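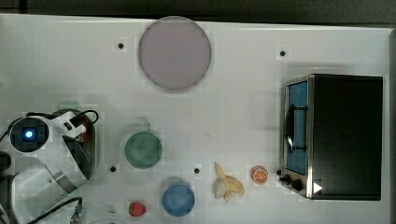
Brötchen vom Vortag im Mini-Backofen auffrischen, aber wie?

Simão Carrilho
Hallo zusammen! Seit Januar wohne ich in einer winzigen Einzimmerwohnung und habe zum ersten Mal einen kleinen Tischbackofen statt eines richtigen Herds. Ich bin total begeistert, Toast Hawaii, Ofenkartoffeln, alles klappt wunderbar! Nur bei den Brötchen vom Vortag hakt es noch: Entweder sind sie außen fast schwarz und innen kalt, oder ich bekomme Zwieback. Bisher lege ich sie bei voller Hitze auf den Rost, fünf Minuten, ohne Vorheizen. Wie macht ihr das? Und lohnt sich Einfrieren bei einem Haushalt mit nur einer Person?

Parisa Tabrizi
Oh, das ist mein Lieblingsthema! Volle Hitze ist für so einen kleinen Garraum viel zu viel, die Heizstäbe sitzen ja direkt über dem Gebäck. Ich heize auf 160 Grad vor, halte das Brötchen ganz kurz unter den Wasserhahn (wirklich nur einmal drehen, es soll nicht tropfnass sein) und schiebe es auf die unterste Schiene. Nach vier Minuten schaue ich zum ersten Mal nach, meistens braucht es fünf bis sechs. Danach eine Minute auf dem Rost liegen lassen, dann wird die Kruste herrlich rösch!
Bei Laugengebäck lasse ich das Wasser weg, sonst wird das Salz zu Matsch. Croissants gehen auch toll, die kommen bei mir trocken bei 120 Grad rein und bekommen locker ein Stück Alufolie obendrauf. Die Folie darf aber auf keinen Fall an die Heizstäbe kommen!
Und ja, unbedingt einfrieren, am besten noch am Kauftag. Ich nehme sie abends raus und backe sie morgens genauso auf. Sonntagsfrühstück gerettet :-)

Yannick Marty
Pfanne mit Deckel geht auch. Bisschen Wasser rein, fertig.

Fernanda Pacheco
Kann Parisa nur zustimmen, die Methode ist klasse! Ergänzung: Der Drehregler ist bei vielen kleinen Öfen sehr ungenau. Ich habe mir ein Ofenthermometer reingestellt und siehe da, meiner war bis zu 45 Grad heißer als eingestellt. Seitdem gelingen mir sogar Windbeutel! Körnerbrötchen übrigens lieber halbieren und mit der Schnittfläche nach unten auflegen, sonst verbrennen oben die Sesamkörner.

Simão Carrilho
Danke euch! Gerade mit 160 Grad und Wasser probiert, das war das beste Brötchen seit meinem Umzug. Thermometer ist bestellt, und am Wochenende kommen die Croissants dran!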